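Workshop Notes: Finishing the Plakus Rings

Posted 13 Apr 2022 in Workshop
Filed under: hand finishing, printed parts, rotary tools

Readers who have followed this journal will recall that the printing stage of the Plakus rings was completed before the end of March. The present entry concerns the work that follows, namely the cleaning of the holes and the preparation of each ring for cord. It is written chiefly for those members of the Komis evening group who have asked for the procedure in writing, and it replaces the shorter note circulated by Xiaoqing Hou.

The ring is a simple part. It is thick, with a plain opening in the middle, and smaller holes are set in pairs around the flat face. Cord passes down through one hole of each pair and returns through the other, so that two rings may be laced together with a panel of felt between them. The lamp that results was first shown in the Werwood window, where it remains. Bastien Maillard prepared the original drawing, and I have altered it only to thicken the wall outside the pairs.

The holes come off the printer slightly tight. In the first batch I attempted to force waxed cord through them with a needle, and I do not recommend this practice. The cord frayed at the third or fourth pair, and the wax left a gray line on the green plastic that could not be fully removed. All rings are now opened with a rotary tool before any lacing is begun.

The following order of work has been adopted.

Remove the brim from the underside with a flat scraper. Check the center opening with a finger and trim any loose strands. Fit the small bit and tighten the collet by hand, then with the wrench. Set the tool to its lowest speed. Enter each hole straight down, hold for a moment, and withdraw with the tool still turning. Complete both holes of a pair before moving to the next. Brush the face clean and turn the ring over.

The speed setting deserves particular attention. At higher speeds the plastic softens and gathers around the bit as a soft collar, and the hole is left larger at the top than at the bottom. Of the 29 rings in the first order, I set 13 aside for this fault alone. They have been passed to Yufang Qian, who intends to use them as spacers.

The cordless tool has proved sufficient for the purpose. The corded model that I used formerly was more powerful, but its cable crossed the work constantly and on one occasion swept a finished ring to the floor. A full charge has so far been adequate for an evening at the bench.

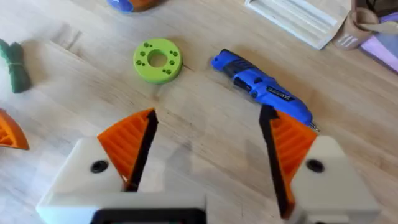
Green ring and cordless rotary tool on the work table.

Several questions were received after the previous entry. Florin Zamfir asked whether the holes might be drawn larger in the file, thereby avoiding the work altogether. This was tried. The larger holes printed with a rough inner wall, and the cord sat loosely in them. Chunhua Bai asked about colors. The lime green will continue until the present spool is exhausted, after which the rings will be printed in white.

The felt has been ordered from Palacios and has not yet arrived. Lacing will be treated in a separate entry, together with the knot used at the final pair.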